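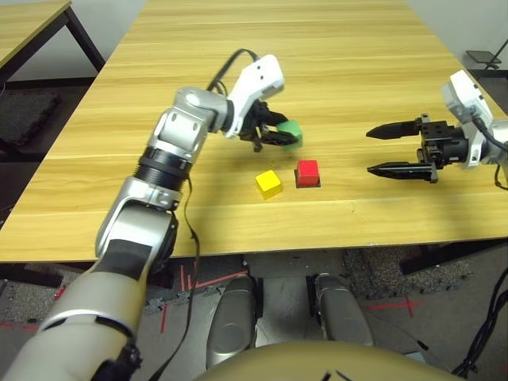
Figure 1. The yellow, red and green cubes at the table, with the green one held clear of the surface.

Section 4. Laying out the table and building your first tower

Welcome back, and well done for getting through the unpacking! This part of the Flallureck guide is a gentle one. You will need the yellow cube, the red cube and the green cube from your set, a table, and a quiet quarter of an hour. Many of our customers like to read the whole section through with a cup of tea first and then come back to step 1, and we think that is a very sensible way to go about it.

Choosing and preparing the table

1. Pick a table with a flat, steady top. Light wood is lovely for this, as the three colours show up well against it, but any plain surface will do nicely.

2. Press down on each corner in turn. If the table rocks, fold a piece of card under the short leg and try again.

3. Wipe the top with a dry cloth and let your hand follow the grain. Crumbs are the usual culprit when a tower leans (biscuit crumbs above all, we are sorry to say).

Caution: Do not use spray polish on the table or on the cubes. It leaves a slippery film that takes ages to come off.

4. Set the cubes down near the middle, well away from the edges, and leave a little room between them so that each can be picked up without nudging its neighbour.
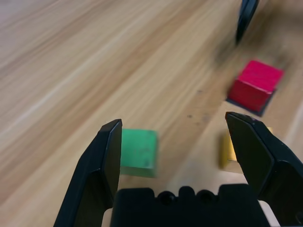
Figure 2. Green cube between the open fingers, wood grain running slantwise across the table.

Note: If you bought your cubes before August, the instruction card in the lid shows the old layout, with everything in one straight row. It still works perfectly well - there is no need to write in for a new card.

Building the tower

5. Begin with the red cube. Place it flat on the wood and turn it until it sits square to the front of the table. Take your time over this one, as everything else depends on it.

6. Lift the green cube by two opposite sides, bring it over the red one, and lower it slowly. Let go only when you feel it resting evenly.

7. Move the yellow cube off to one side for now. It joins in at Section 5, when the towers get taller.
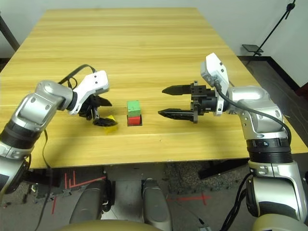 8. Crouch down and look at the tower from table height. The sides should line up, or very nearly. If the green cube hangs over, lift it straight up and set it down afresh - pushing it across tends to bring the red one along too.

9. Repeat steps 5 to 8 until it feels easy. We suggest 12 goes, with a rest whenever your shoulders start to ache.

Caution: Cubes can roll a surprising way if dropped on a hard floor. Pick up any strays before you step back from the table.

When you have finished, wipe the cubes and return them to their box with the lid closed.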